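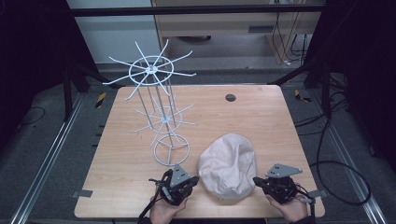 *White wire rack and a cap on the table.*

# Cedar arbor over the side gate: posts in concrete or on brackets?

**vasiliu_garden** wrote on October 10, 2023:

Hello everybody. I bought the Plandley arch kit in cedar, the one with the flat top and the lattice sides. I want to put it over the gate between the driveway and the back yard. The opening between the two fence posts is 34 inches and the arbor is wider than this, so it will stand in front of the fence and not inside it.

The instructions give two methods. In the first one the legs go directly into holes with concrete. In the second one you pour small footings and fix the legs on steel brackets. The brackets are sold separately and the set costs 158 dollars, which I find a lot for four pieces of metal. My soil is heavy clay and it stays wet until late spring. Which method would you choose?

**mossybrick** replied:

Brackets. Cedar resists rot but it does not like to sit in wet clay. I put mine straight in the ground and after 7 years two legs were soft at the soil line. The top was still perfect, which made it more annoying.

**Nekura** replied:

I have to disagree with mossybrick, at least partly. An arbor on brackets has almost no stiffness at the bottom. If you hang a gate on it, the gate will pull the leg and after one winter the latch does not meet anymore. Mine is in the ground with gravel below the concrete, and the concrete is sloped on top so the water runs away from the wood.

**mossybrick** replied:

He did not say he will hang the gate on the arbor. The gate is on the fence posts, if I read correctly.

**vasiliu_garden** replied:

You read correctly. The gate stays on the fence. The arbor will carry only a climbing rose, and maybe later a clematis. 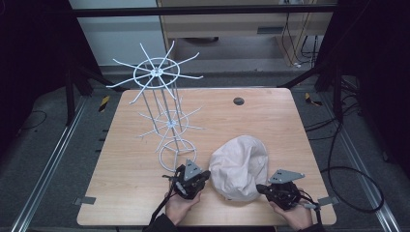 How deep should the footings be for an arbor in clay soil?

The bottom of the footing should be below the frost line for your area, and your local building office can tell you this depth. Mine are 26 inches deep, with a layer of gravel under them, and they have not moved.

**zerkska_fan** replied:

I installed the Zerkska model in August, so I cannot speak about the winter yet. One thing I learned: assemble the two sides first, lay them on the grass and measure both diagonals. I skipped this and one side was not square. I had to remove the whole top beam and start again.

Also, please think about the rose before you choose the paint. It is very hard to repaint lattice when a rose is growing through it.

**Nekura** replied:

Good advice about the diagonals. But why paint cedar? Leave it and it becomes gray by itself.

**zerkska_fan** replied:

My fence is white and I wanted the arbor to match. It is a question of taste, I think.

**mossybrick** replied:

For the brackets, look at a normal lumber yard before you pay the kit price. Measure the legs first. Cedar posts are often smaller than the size on the label, and a loose bracket is no good.

**vasiliu_garden** replied:

Thank you all. I measured the legs and I will go to the lumber yard with a short piece of the post in my bag. I decided for brackets, but Nekura, I will use your sloped concrete also. Do I need to wait before I put the weight on the footings?

**Nekura** replied:

Follow what is written on the concrete bag, and wait longer if the nights are cold. I still think you will regret the brackets when the rose gets big and the wind comes.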